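Porley auction house sells the Uniyal sideboard, and I was there for it

If you've followed my ramblings for any length of time, you'll know I have a weakness for big brown furniture, so of course I drove over to Porley for the November sale. There were 433 lots in the catalog this time, heavy on dining chairs and chests, and the one everyone had circled was lot 114, a walnut sideboard out of the old Uniyal house on the Tomton road.

I'd been to look at it the evening before and I was smitten. It's a bow-front piece with a deep drawer on each side and a long shallow one in the middle, still lined with the green felt for the silver. The handles are original (I checked from the inside, no extra holes!) and the color is that soft honey you only get when a thing has stood out of the sun for a very long time. One back foot has been spliced, and the repair is a good one. I'd have lived with it very happily.

Bidding opened low and stayed polite for a while. Then a phone bidder jumped in, and a man near the door in a rain jacket decided he wasn't going home without it, and off they went. The hammer came down at $3,000, to the man in the rain jacket. There was a little round of applause, which you don't hear much at Porley.
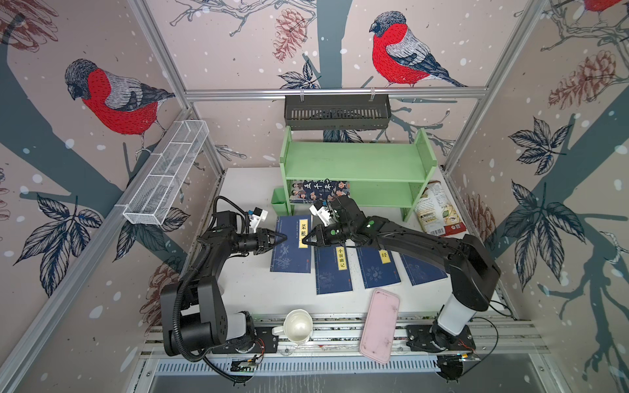
I caught up with Anum Baloch, the auctioneer, over a paper cup of coffee once the last lot was through. She told me she'd expected it to go for less. "Sideboards have been hard work for years," she said. "People don't have the wall for them. But we had more calls on that one than on anything else in the catalog." She thinks buyers are warming up again to large pieces with real storage in them, and going by the chests of drawers I'd say she has a point. Only 3 of them failed to sell all day, and one of those had woodworm you could see from the parking lot.

The prettiest surprise for me was a set of painted Skesberg chairs, pale gray with rush seats, which slipped through right after lunch while half the room was still in line for sandwiches. Geeta Garg got them for her shop in Tomton and she was grinning all the way to the van. She's planning to leave the paint exactly as it is, chips and all, and just have two of the seats rewoven. Good for her, I say. I've seen too many of those chairs stripped back to bare pine and they never look right afterward.

I came home with a footstool. It has a wobble and somebody has covered it in brown corduroy, but the legs are nicely turned and I think there's something older under that fabric, so I'll be at it with the tack lifter as soon as I've cleared a corner of the garage.

Porley is taking furniture for the next sale now, and Anum says she'd love to see more small tables and bookcases. Drop-off is at the side entrance, mornings only, and they'll help you unload if you call ahead.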